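The Second Gripper

By the time the heating in the Trostcombe workshop came on, she had already been through two grippers and most of a pot of coffee, and the whole room smelled like soup. It was November, dark by late afternoon, and she had gotten into the habit of talking to the arms while she worked, the way her grandmother used to talk to hens.

The job had sounded simple when it came over from Skustmont. Compare the Steinarsdóttir gripper with the Namora, same knife, same arm, same vegetable, and write down which one they ought to buy. The Namora cost 2,198 and the Steinarsdóttir cost 999, and everyone upstairs was quietly hoping the cheap one would win. She was hoping so too, a little, because she had a soft spot for anything that arrived packed in newspaper.
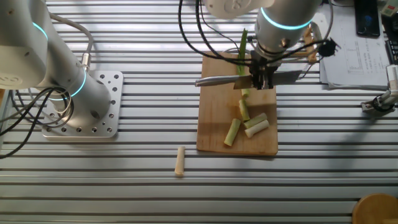
She had never been any good at comparing things. It had taken her a whole summer to choose a kettle, and she still thought fondly of the other one. So she did what she always did and wrote everything down, even the parts that embarrassed her, such as the fact that she had started to take sides. The board she knew by heart now, down to the dark patch near the middle, and so she looked instead at the pieces lying on it, pale green and paler still, and at the one down to the left that lay off the board altogether, on the bare aluminum with its own little shadow. She wrote "one astray" in the notebook, and then, feeling this was unkind, added "nice clean shape, though."

With the Namora she had run the cut at a grip force of 300 and then at 400, and it had held on like a child holding a railing. The Steinarsdóttir let the handle creep. You wouldn't notice on the first cut, or even the fifth, but after a while the blade came down at a slant and she had to stop, loosen everything, and set it straight again — and each time she told it never mind, we'll have another go.

She had another go until the last of the greens were gone. Then she switched the arms off, swept the trimmings into her lunch box, and sat down on the stool with the form on her knee. There was a line for the recommendation and a very small box for remarks. She wrote "Namora" on the line. It took her much longer to fill the box, and when she ran out of room she turned the page over and went on, in smaller writing, about what a new pair of finger pads might do for the other one.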